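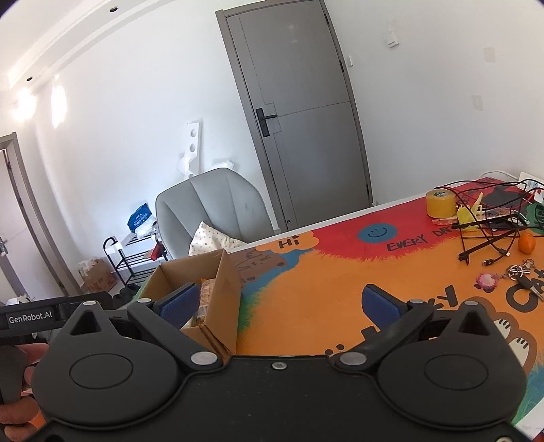
Right, hello everyone, can you hear me at the back? Good. I've got 15 minutes, so I'll talk fast and you can shout at me in the bar later.

So, I'm going to talk about fingers. More exactly, the two fingers on the end of a hand-held gripper, and what happened when Danjuma Sani and I spent most of June swapping the pads on ours and arguing about it.

(Pause. Ask who has used a hand-held gripper. If it's most of the room, skip the next bit.)

For anyone new to these: you hold the thing by the handle, you pick stuff up with it, the camera records what the fingers see, and later you try to get an arm to do the same job. The arm never gets a go at it until you've done your bit properly, so if your pads are rubbish, everything after that is rubbish too.

We compared two sorts of pad. The blue rubber ones are the ones on the slide. The others came from Drultholm, they're harder, they're grey, and I really wanted them to win as I'd already told my boss they would!

The job was small packets in and out of an open cardboard box. It sounds dull, and it is dull, but boxes are horrible. The flaps get in the way, the fingers are wider than you think, and you end up coming in at a silly angle with your elbow in the air. We did this on a table with plenty of other bits and pieces on it — cables, keys, tape, a very loud cat tablecloth — and the box in the middle.

Numbers, for those who like them. We did 627 picks with the blue pads and then the same again with the grey. The grey ones dropped up to 100 packets, depending on how strict you are about what counts as a drop. Danjuma is strict. The blue ones dropped far fewer, and nearly all of those were shiny bags we'd grabbed right on the corner.

(Don't get drawn into the drop definition here. Leave it for questions.)

Where the grey pads did well was letting go. The rubber hangs on a bit, so a light packet comes back up with you when you open the fingers, and you have to give it a little shake. I got into the habit of shaking, and then the arm learnt to shake as well. It shook everything. We lost a whole afternoon to that one.

Next slide is the Surnska controller. Keep this short. We only changed one setting, the closing speed, and slower was better for the rubber and made no odds for the grey.

(If Nwosu people are in the room, say thanks for the loan of the arm.)

We're now going up to 3,000 picks on the Gremero set, blue pads only, with mugs and cutlery added. I've still got the grey ones in my bag if anybody wants to have a squeeze.

Questions? Yes, you in the front.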